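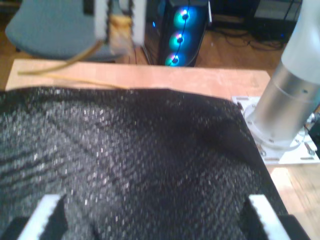 According to Abimbola Garba, the price of a health policy is settled long before a customer sees it, in the contract between the insurer and the hospital. Most accounts of the Amano and Tulari dispute begin with the premium. Garba begins with the rate sheet.

The sheet in question runs to 200 lines. Each line gives a procedure, a base rate and a multiplier, and the multiplier depends on where the work is done. A scan at the main hospital in Zirndale is paid at a higher rate than the same scan at the Graruvside clinic, although both sites belong to Tulari and share their radiologists.

Amano, the larger of the two insurers in the district, wants a single rate for both sites. Tulari has refused. Its position is that the hospital carries the cost of a night emergency service and the clinic does not, and that the multiplier is the only place in the contract where this cost is recovered.

The present agreement was signed for three years and has 11 weeks left to run. If it lapses, Tulari moves to out-of-network status. Members could still be treated there, but Amano would pay only its standard allowance and the hospital could bill the patient for the remainder. Emergency admissions are excluded, as are courses of treatment already begun, for up to six months.

Employers have a separate difficulty. Group policies renew in August, and a network change after renewal does not give an employer the right to leave early. Several have asked for a break clause. Amano has offered a rebate in its place, payable at the end of the policy year and calculated on claims actually made outside the network.

Garba regards the rebate as poorly drafted. It counts claims, so a member who puts off treatment to avoid the bill produces no rebate at all.

The two sides next meet on Tue 16 March. The agenda covers the site multiplier and the notice period. The emergency service, on which Tulari's argument rests, is not listed as a separate item.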